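Hurnent Vineyard Workshop, Notebook
February entry, continued
Subject: Trellis wire tension and pruning trial, lower block

The end posts in rows 2 and 10 were inspected in the morning. Row 10 is sound. The strainer post in row 2 has moved toward the vines at the top, and the fruiting wire is slack along its full length. Xuân Lã reset the brace and took up the tension with the ratchet strainers supplied by Killent. The wire is to be checked again before the canes are tied down.

Pruning of the lower block is complete. The count for the block stands at 1296 vines, which agrees with the planting map once the gaps left by last season's removals are taken out. The map in the office drawer still shows the old figure and should be replaced with the corrected copy.

Half of the block was cane pruned to two canes per vine. The remainder was left on spurs, as agreed with the Skudow site, so that bud break can be compared on both slopes. Wood taken from the spur rows was thinner than expected at the cold end, where the air settles on still nights. Colleagues recording bud counts are asked to note the row end at which they begin. The Skudow sheets did not do so last year and could not be matched with ours.

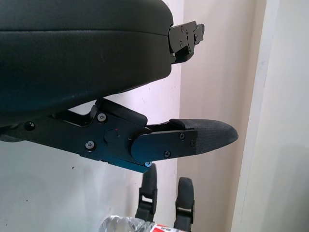 Large pruning wounds on the older trunks were painted on the same day they were cut. Those made late in the afternoon were left until the following morning on account of rain, and are marked with white tape. Any dieback in these vines should be recorded separately.

The temperature loggers were returned from Sang with new batteries. Two have been hung at cordon height, one at each end of row 10. The clock on the upper logger was one hour fast and has been corrected. Readings taken before the correction are not to be used in the frost record.

Outstanding: staples for the intermediate posts; a replacement blade for the long-handled loppers; a decision on whether the prunings are to be mulched in the row or carried out. Xuân Lã favors carrying out all wood from the taped vines and mulching the rest. I have no objection, provided the taped vines are cleared first.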